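4.2 Lining the bin

Of all the small jobs in the Sornarcombe diaries, putting a fresh bag in the waste bin is the one we expected the least from, and it became our favorite. Almost everyone does it, almost everyone does it standing up and thinking of something else, and yet when we asked people to write down what their hands had done, they filled half a page. The 302 households in the diary set gave us 785 entries that mention a bin bag in some way. Many are a single line ("new bag, kitchen"). The longer ones are a delight to read, and this section draws mostly on those.

We follow the Marín coding sheet in splitting the job into opening, seating and cuffing. Opening means getting the two layers of film apart and letting air in. Seating means getting the bag down into the bin so that its bottom seam rests on the base. Cuffing means folding the mouth of the bag over the rim so that it stays put. People don't always take these in order. Some cuff first and then push the bag down with a fist, which the sheet calls a late seat, and a few open the bag only as far as the rim needs and let the first piece of trash do the rest.

Opening draws the most complaints. Thin film clings to itself, and the end that opens looks a great deal like the end that doesn't. Diary writers rub the edge between finger and thumb, blow on it, lick a fingertip, or hold it by one layer and shake. One entry from April, written at 7:40 in the morning, records three tries at the sealed end before the writer turned the bag over. We coded shaking and blowing together as "air" moves, and rubbing and licking together as "edge" moves. Edge moves nearly always come first. That makes good sense once you have a bag in your hands -- there is nothing for the air to get into until the layers have parted.

Seating is quicker and gets less ink. The main trouble is trapped air between the bag and the wall of the bin, so that the bag floats up again as soon as the hand comes out. Writers who own a tapered bin mention this less often than we had guessed. We think the narrow base helps, as the hand meets the bottom sooner and can press the corners of the bag flat, but the entries alone can't settle it and we would love to see someone measure it properly.

Cuffing is where the craft is. A good cuff is made by pinching a fold of the bag, drawing it outward over the rim, and letting it drop down the outside. The pinch matters a lot. Take too little film and the edge slips back inside with the first heavy item; take too much and the bag hangs low on one side and comes up short on the other.

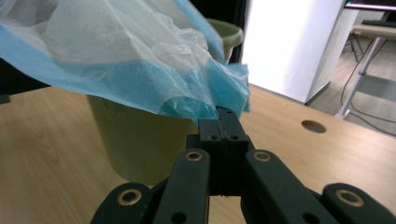 Figure 3. A fold of blue bag held in a pinch grip at an olive-green tapered bin. Creases run out from the held point.

How much film to take seems to be learned by feel, and the words people use for it are lovely: "a good mouthful," "as much as the bag will give," "till it sings." That last phrase comes up in two diaries from separate households, and we take it to mean the faint crackle of film drawn tight. We kept it as a code of its own. A tight pull comes with a cost, though. Thin bags can be stretched past the point where they spring back, and a cuff made of tired film goes slack later in the week. Several writers describe pulling until the creases run straight and then easing off a little before letting go, and we found this easing-off step in entries from people who otherwise did everything differently.

There is also the matter of which side to begin on. Most of the longer entries start with the side nearest the body and then reach across to the far rim. A smaller group starts at the far side and draws the bag toward themselves, and these writers are far more likely to mention holding the bin steady with a knee or a foot. Light bins slide. On a floor this is a nuisance, and with a small bin on a table or counter it takes a hand out of the job altogether, leaving one hand to pinch, pull and fold.

To look at the one-handed case more closely, we set up a short bench session at the Lelell kitchen with 12 participants from the diary group. Each lined a small round bin using whatever method they used at home, first with both hands and then with one. We had feared that the second round would be dull, a slower version of the first. It was nothing of the kind! People changed their order of work. They hooked the film over one point of the rim, leaned the back of the hand against the bin to stop it turning, and walked the fold along in short steps, pinching a fresh bit each time. The number of separate pinches went up, and the length of each pull went down.

Knotting deserves a mention here, although we treat it fully in Section 5. A bag that is too wide for its bin can be cuffed as neatly as you like and will still sag, so some households twist the spare film at one side and tie it off under the rim. The Hemora guide to household tasks files this under "repairs." We would rather count it as part of cuffing. In the diaries it is done before anything goes in the bin, and the people who do it speak of it as the last step of putting in the bag.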